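Keeping a Hardware Wallet and Its Paperwork in Order at Home
By Greer Ritchie
October 6, 2020

Most coins that go missing at home go missing in a drawer. The device gets mixed in with old chargers, the recovery phrase is on a sheet of paper under the printer, and the PIN is on a sticky note. An hour of tidying fixes most of it.

Write the recovery phrase by hand, in pencil or archival ink, on two cards. Number the words. Read them back against the device before you close the setup screen. Don't type the phrase into a phone, don't photograph it, and don't print it. Many printers keep a copy of the last jobs in memory.

Paper is fine for a start but it burns and it soaks. I moved mine to a stamped steel plate from Tornaleck. Use a hard surface for stamping, with a folded towel under it to keep the noise down. Allow 90 minutes. Practice on the back of the plate first, and wear eye protection.

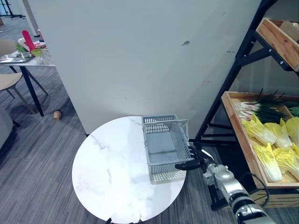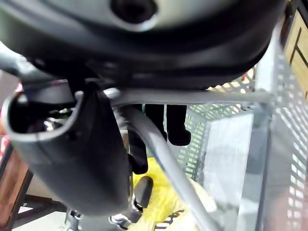
Storage comes next. Keep the device and the recovery plate in separate places, on different floors if you have them. The device itself can live with ordinary things. Mine is in a zip bag with its cable and a label that says "Bora, spare cable." A light gray plastic basket with a wire handle, like the one on the marble tabletop, is good for the cables and manuals, and the perforated sides let you see whether it needs sorting. Don't put the recovery plate in it. Anything with a handle gets carried off to another room.

Labels should be dull. "Appliance receipts" is better than anything with the word wallet in it. If you use a fire box, put the plate in a sealed bag with a desiccant packet and swap the packet every November.

A few smaller points:

Charge battery models every 5 months or so even if you don't use them.

Wipe the contacts with a dry cloth. No household cleaner.

Update firmware with the plate within reach, never from a link in an email.

Keep a one-page note for your family saying where things are and who to call, without the phrase on it. Mine is 11 lines long and sits with the will.

If you own two devices, as I do (a Trotberg and the Bora), mark them with different colored tape. They have different PINs and you get a limited number of tries.

Shred test cards and practice sheets the same day.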